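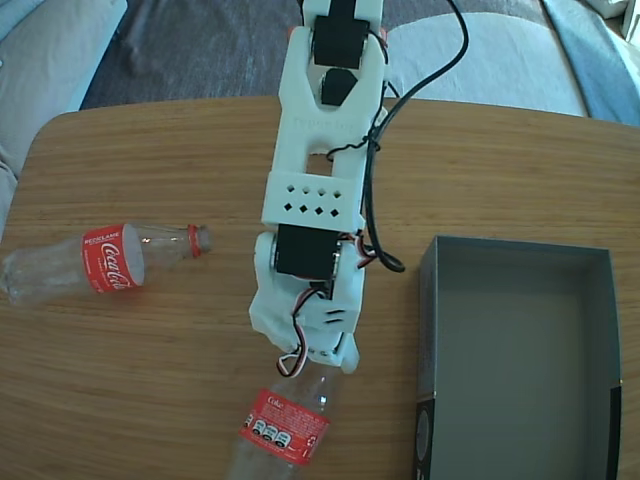 *White robot arm above a wooden tabletop, with a plastic Coca-Cola bottle.*

**Dimurport Old Harbor Heritage Group – minutes, 20/07/2023**

Present: Aitana Manzano (chair), Ihor Onyshchenko, Khrystyna Stetsiuk, Stavros Stan (minutes)
Apologies: Edileuza Barbosa, who sent written notes on item 3

**1. Last meeting**

Minutes agreed with one fix: the chapel on Sipos Street was rebuilt after the flood, and I had written fire. Sorry, all!

**2. Merchant houses on the Ivside bank**

Wonderful news to start with. The city has accepted our listing request for the row between the customs shed and the fish steps, so the tiled fronts can't be altered without a permit. Khrystyna read the letter aloud and there was applause.

Two of the houses still have their original shop shutters and the painted signs in both alphabets. Ihor has been through the tax rolls and can now name the families who traded there – rope, pepper, lamp oil, and one very busy hatmaker. He has 307 entries copied out so far and would love help with the handwriting. Khrystyna offered to take the later volumes.

The owner of the corner house wants to put in a guest room upstairs. General feeling was friendly, as long as the light well stays open. Aitana will visit and talk it through.

**3. Multer tower proposal**

Multer has sent revised drawings for the hotel and apartments on the reclaimed land. The tower has moved back from the water, and the view from the temple gate to the harbor mouth is clear again, which we asked for in the spring. Stavros was delighted to see it.

Edileuza's notes raise the height, which is the same as before, and the parking entrance, which would send cars down the old ferry lane. Ihor agreed on the lane. Khrystyna is less worried about height than about what goes in at street level, and would like to see small shopfronts the noodle sellers can afford.

Agreed: we reply welcoming the new position and objecting to the ferry lane entrance. No group view on height yet. Edileuza to draft, Aitana to sign.

**4. Walking tours**

The evening walks are going so well! Both July dates filled up, and people stayed on at the fish steps asking questions until dark. We'll add four more in September. Stavros will write a shorter route for visitors off the ferry, ending at the clan hall if the side door can be opened for us.

Khrystyna asked for the leaflet to be redone, as the map still shows the old bus stop.

**5. Any other business**

Clan hall roof: tiles have slipped again on the north side. Ihor to call the roofer.

Oral history: Aitana has recorded the former ferry pilot and says the stories are terrific. Transcript to follow.

**Next meeting:** September, reading room, date to be sent by email. Ihor is bringing the tax rolls.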